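4.2 Field Evaluation of the Borkine Wrist Kit

Figure 3. View from the wrist camera of the Borkine kit during a fast arm movement, with both fingers of the gripper in view.
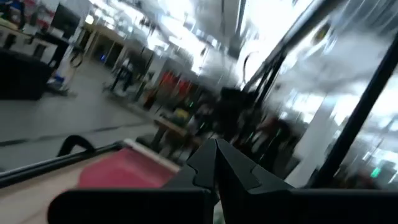 The kit was evaluated in the form in which it is sold to small laboratories and training centers. It consists of a two-finger gripper, a wrist camera with a fixed mount, a cable set, and a license for the Ireo control software. No part was modified before the trials. The supplier, Rondonuwu, provided one unit on loan for the length of the study and had no role in the choice of tasks or in the writing of this report.

Installation followed the printed guide. Two technicians at the Vilanton site, neither of whom had worked with the product before, mounted the gripper and brought the camera online in 58 minutes. Most of that time went to the cable routing, for which the guide gives only a single drawing. A second installation by the same technicians, carried out after the unit had been fully removed, took 30 minutes. The software found the camera without manual settings on both occasions. The gripper had to be registered by hand the second time, and the guide does not mention this step.

The trials covered 54 runs of a pick-and-place routine. Each run began with the arm at rest, continued through a long transfer move, and ended with the release of the part over an open container. Speed was set to one of three levels offered by the software, and the order of the levels was mixed so that operators would not settle into a single pace. Images were stored for the whole of each run, including the transfer moves, although the vendor's own material discusses image quality only for the approach and grasp.

Image quality during transfer proved to be the main weakness of the kit. As Figure 3 shows, the pointed fingers can still be made out while the arm is moving, but the room behind them is drawn into diagonal streaks. Ceiling lights become long bright lines, and a person standing farther back is reduced to a blurred shape. A reader of such an image can tell that someone is present and can say little more. For this reason we advise against using the wrist camera as a source of information about people near the cell. The product literature makes no claim of that kind, but two of the operators we spoke with had assumed that it would serve the purpose.

The automatic exposure setting also deserves comment. Bright areas, in particular overhead lighting and glass surfaces, were often washed out when the camera tilted upward. Locking the exposure before a run reduced the problem at the lowest speed level. At the highest level the gain was small, and the locked setting left the inside of the container too dark for the part detector in 11 runs. Ireo allows only one exposure value per program. A separate value for each stage of a move would be a useful addition, and Rondonuwu has been informed of this request.

Grasp performance was satisfactory. The narrow fingertips reached parts lying close to the container wall, where the wider pads supplied with our earlier gripper had made contact with the rim. The stepped shape of the fingers did collect fine dust along the inner edges, and the technicians added a short cleaning step to the start of each session. The width of the gripper body was a more lasting concern. It takes up much of the lower part of the camera view, and this area cannot be used for detection. Users who plan to work with low or shallow containers should check the view at the lowest point of the approach before fixing the height of the arm.

Operators completed a short written form after their sessions. Ratings for ease of teaching new positions were high, while those for error messages were low. Ridwan Raju, who supervised the sessions, noted that the same message appears for a lost camera link and for a full storage disk – two faults that call for very different responses. Operators lost time on several occasions by checking the cable first. Support requests were answered by e-mail, and the longest wait for a reply was over two working days.

The cost of the kit, including the first year of the software license, is considered in Section 5 together with the cost of spare fingers and replacement cables.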